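Eggs stick to my pan no matter what I do. Is it the pan or is it me?

Posted in Kitchen Help, 26/03/2021

tinroofhannah

Okay so I need someone to talk me down before I spend money. I moved into a new apartment in November and since then every single egg I cook welds itself to the pan. Fried, scrambled, all of it. I used to be good at eggs! My old place had a gas stove and this one has a flat electric top, so part of me blames the stove, but my sister-in-law says I've just cooked the coating to death by running it too hot.

What I do now: pan on 7, wait until it's good and hot, spray it with cooking spray, crack the egg in. Then I scrape. Afterward it goes in the dishwasher with everything else. The pan is a Tedora, the plain black one, and I've had it 2 years. I use it pretty much every day.

I'm looking at a Wesico set that's on sale, but it comes with a bunch of pots I don't have cabinet space for. Is there any way to save the one I've got?
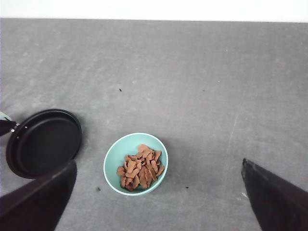
REPLIES

gravyboat_mo

I did all of this for years, so no judgment, but I think it's the spray and the heat together. A lot of those sprays have lecithin in them, and it bakes on in a sticky film you can hardly see. Run your finger over the inside when the pan is clean. If it feels tacky, you've got buildup, and you may be able to get it off.

What worked on mine: put in enough water to cover the bottom, add a couple of spoonfuls of baking soda, and let it simmer for a while. Let it cool all the way down before you touch it (I warped a pan once by sticking it under the cold tap, and it has spun like a top ever since). Then go over it with a soft sponge and dish soap, rinse, dry, and wipe a tiny bit of regular oil around with a paper towel.

After that, turn the stove way down. My electric top runs a lot hotter than my old gas burners did, and 7 on mine would be for boiling pasta water. I do eggs a little under the middle and I put butter in while the pan is still warming up. When the butter foams but isn't turning brown, in goes the egg. Then leave it alone! I used to poke at it right away and that made everything worse.

Oh, and quit putting it in the dishwasher. Mine says dishwasher safe right on the box and it still came out looking chalky.

Firnden_Fred

buy cast iron. 30 bucks and your grandkids will be fighting over it

pepper.and.pie

Cast iron is great but it's a whole different hobby, and I wouldn't start there if all you want is breakfast.

I agree with most of what gravyboat said. The one thing I'd add is that these coatings do wear out. With daily use, 2 years is a decent run for a cheap one. If you do the baking soda thing and an egg still sticks on low heat with butter, the coating is probably done. And if it's flaking, skip the cleaning and just replace it.

You don't need the set either. I picked up a single skillet at Çınar, the little restaurant supply place near me, and it's been fine. Most places like that will sell you one pan, so check before you buy a box of pots you have to store in the oven.

tinroofhannah

Tacky! It's totally tacky, especially up the sides. Going to try the baking soda tonight and I'll hold off on the Wesico stuff until I see how the eggs go.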